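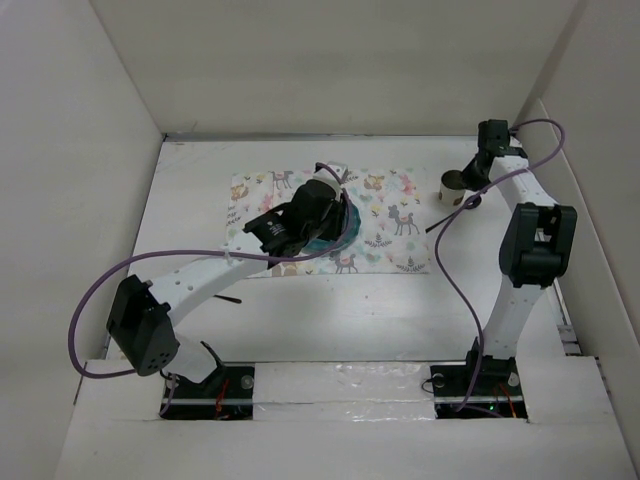
Search this wiki Go

Mekach Duo

The Mekach Duo is a tabletop kit of two robot arms sold by Hultora for teaching and light research. It is supplied as a pair of white and black arms, a base plate for each arm, a controller box and a set of practice routines. The kit was designed by Fotis Athanasiadis and first shipped in November to a small group of buyers in Kaewkla, where the company has its workshop.

Design

Each arm stands on its own black base plate, which is set into a ledge along the near side of the work surface. White links join the black base, elbow and wrist sections, and a gripper is mounted at the end. A purple cable runs along the outside of each arm with enough slack for the elbow to bend fully. Early owners reported that the slack could drag over light objects on the table, and the manual now suggests tying the cable to the forearm.

The arms can be run together or one at a time. A full setup takes 15 minutes once the plates are fixed. The manual recommends a plain white top and pale walls on three sides.

Table setting routine

Of the 7 practice routines that come with the kit, the table setting one is the best known. It uses a printed placemat, a dish, a cup and utensils. The left arm handles the dish at the center of the placemat while the right arm works on the cup standing to the right of it. Utensils lie on the bare table outside the placemat. Owners may use their own tableware, and patterned placemats are allowed. A woodland print with foxes and deer is often used for the harder version, as the busy background makes the edges of objects more difficult to pick out.

Versions

The kit is sold in a standard and a school version. The school version has slower top speeds and a printed workbook of 226 pages, written by Lamai Chareonsuk. A third version, named Hendon, was announced with longer forearms but was dropped before sale. Spare grippers are sold in packs of 3.

Reception

Reviews have been mostly favorable. The workbook and the simple mounting were praised. Complaints have centered on the short power lead and on the controller fan, which is loud in a small room. Hultora offers a quieter fan as a paid extra.

See also: Hultora, Gripper, Tabletop robot

This page was last updated in November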